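Vakard Emergency Shelter Kit, 12-person

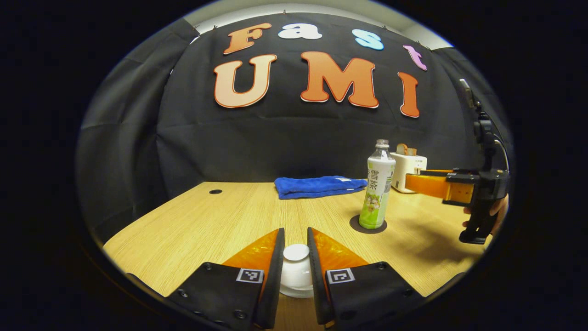
Table and backdrop with cut-out lettering

Product code: VK-47
Supplied by: Achari Relief Supplies, Jodville
Availability: in stock

The Vakard shelter kit is a framed tent for use after storms, floods and earthquakes, when homes or public buildings have to be cleared for inspection. It sleeps 12 on mats or takes six folding beds. Island councils and district emergency offices mostly order it for evacuation grounds, but it also works as a registration point or a small clinic.

Two people can put it up. Four is easier in wind.

What is in the kit

Outer tent with sewn-in mud flaps
Inner lining, removable for washing
Steel frame in numbered sections
Groundsheet
Ground pegs for soil, plus 12 longer pegs for coral sand
Guy ropes with tensioners
2 mallets
Repair pouch with patches, tape, needle and thread
Printed instructions in English and French

Beds, mats and lighting are not included. The Piromberg lamp set hooks on to the ridge pole and can be ordered on the same form.

Specification

Packed weight: 100 kg, in two bags
Doors: 2, one at each end
Windows: four, with insect mesh and roll-down covers
Colour: off-white outer, grey lining
Storage: dry and off the floor

The long bag holds the frame and the square bag holds everything else. Both have carrying straps on all four sides. The bags have the same code printed on the end panel, so please keep them together in the store. We do get calls from offices that have sent one bag to one island and one to another.

What has changed

The pegs for coral sand used to be sold separately and are now in every kit. The door zips are a heavier type. Frames from the older version do not fit the new outer tent. If you have older stock and need parts, send us the code from the bag label and we will check what is left.

Training

Thenmozhi Kulkarni runs a half-day session on putting up, taking down and repacking the shelter. It is held at the Jodville depot on Wednesday at 9 am, and places should be booked with your order. Bring gloves and closed shoes. Sessions on other islands can be arranged for orders of six kits or more, with travel charged at cost.

Ordering and delivery

Prices are given by quotation. Tell us the number of kits, the port of delivery and whether you want lamps. Orders for the cyclone season should reach us by the end of July. Later orders are accepted but will go on the next available sailing.

Spare outer tents, linings and peg sets are listed under Shelter Parts.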